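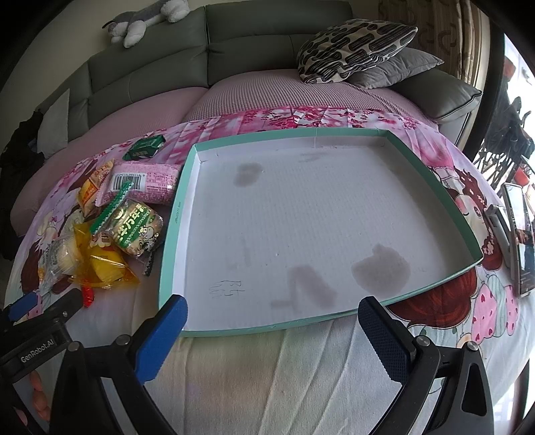

The lid, with the committee's snacks still waiting on the sheet.

December 30, 2021
By Xuân Triệu

Mai had lost the box years ago, but she kept the lid. It was white inside, with a thin teal rim, and it had served as a tray through two apartments and one engagement. The stains had been there so long that she had named them. The big one at the lower right was Braston. The blotch near the top was Little Iltholm, a quiet place with no schools.

"You're going to put food on Braston?" said Phong Hà.

"It's in packets."

He looked at the heap on the bed. They had spent 26 dollars on the way home, most of it on things neither could read in a hurry, and one white pastry that Phong had carried like an egg.

The rule was simple. Whatever they couldn't agree on went into the lid, and at midnight the lid went to whoever had been right more often that year. Phong had kept a record since June. By his figures he led 80 to 14.

"Who scored this?" said Mai.

"An independent body."

"You."

"I was very strict with myself."

She moved the yellow bag with the cake closer to her knee. The bed was shoved up against the gray sofa, so there was nowhere for him to sit except behind her, on the leather, like a judge — or a man waiting for a bus.

"The pastry is mine," he said.

"Then we don't agree."

He thought about that for a while. Then he handed her the pastry, and she set it down in Braston, just outside the town limits.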